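Leave the Smudges on the Mat

I have been arguing, mostly with patient friends, that the people who write good practice rules for robots spend too much time on the robot and too little on the table. The Darerov guidelines, which I have read more often than is healthy, run to 61 pages, and they are wonderful on stop buttons and cable runs. On what a work surface ought to look like before a task begins, they give you one line, and that line says "clean."

Well, clean for whom? I learned to write with a brush as a grown woman, badly and happily, and I never once sat down at a spotless desk! So when a rule tells us to reset everything between attempts until it looks new, I worry that we end up with machines that only know how to behave in a showroom.

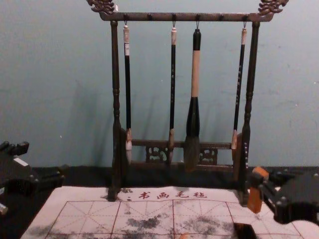
Liv Hägglund wrote to me after my April column that a rule has to be something two strangers can check and agree on, and that "naturally messy" will never pass that test. She would sooner have a dull rule that gets followed in all 13 labs than a lovely one that gets followed in mine.

It's a fair point, and I've chewed on it for weeks. My answer is that mess can be written down too. Note the stains on the felt, note which brush hangs on which hook, and say plainly what may stay and what has to be put back (a brush left on the floor, say, should always be put back). Pillby already keeps a surface log of this sort, and filling it in takes less time than scrubbing. I'd like to see the next edition ask for one, and I'd gladly help draft the page.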